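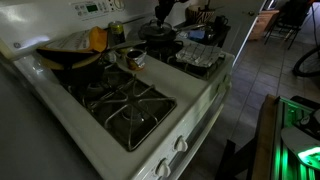

A robotic arm over the right-hand side of the cooktop, with a checked dish towel across one of the burners.

Reading time: 3 minutes

I've cooked for other people most of my working life, and I can tell you the part of a kitchen shift I'd give away tomorrow. It's the lids! Lift, look, put it back, move along, do it again, all through the morning, with your sleeve over the heat and your glasses fogged.

So when Seslow, the meal outfit I cook for three days a week, told us that lids and pot-watching were going to an arm, I was for it. Half the crew wasn't. We send out up to 700 meals on a big day, from a main kitchen at Jurnholm and a couple of little domestic ones where the recipes get worked out, and people had fair questions about whose hours were going to shrink.

The arm work happens on the home-style stoves first - plain white ranges, knobs on the front, the kind your aunt has. I thought that was odd until I tried explaining to a newcomer how I know where to grab a lid. I couldn't do it. I just grab it.

We use this site's cookies to remember your preferences. Accept / Manage settings

My job changed before anybody else's did, because somebody who cooks has to say what good looks like. A glass lid is a different animal from a black domed one, and a towel left over a grate is normal to me (I'd be lost without one) but it's one more thing for a machine to steer clear of. I spent a whole Saturday on nothing but lids and came home more tired than after a banquet. 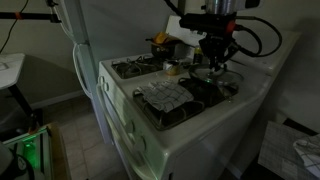 What I hadn't counted on was how tidy in my habits I'd have to get. I used to put a tin down wherever my hand happened to be. Now I catch myself thinking about reach and clearance, and I've started doing it at home too, which drives my family up the wall.

The money side got settled in September. Porer, who handle our rosters, wanted to trim the morning prep shift by 90 minutes. We pushed back as a group and kept the time, only now it goes to tasting and labelling - work we always did in a rush at the end. I got a small raise for the training days. The dish crew didn't, and I still think that's wrong.

Do I like working beside it? Mostly, yeah. It's slow, and I've learned to leave my elbows out of its way. My wrists feel better at 7 in the evening than they have in years. I do miss the chatter, though. Two people at one stove will talk about anything, and with one person and an arm you end up with the radio.

Zacharias, the café down the road, has been asking whether they should get one. I told them to go and ask their dishwashers first.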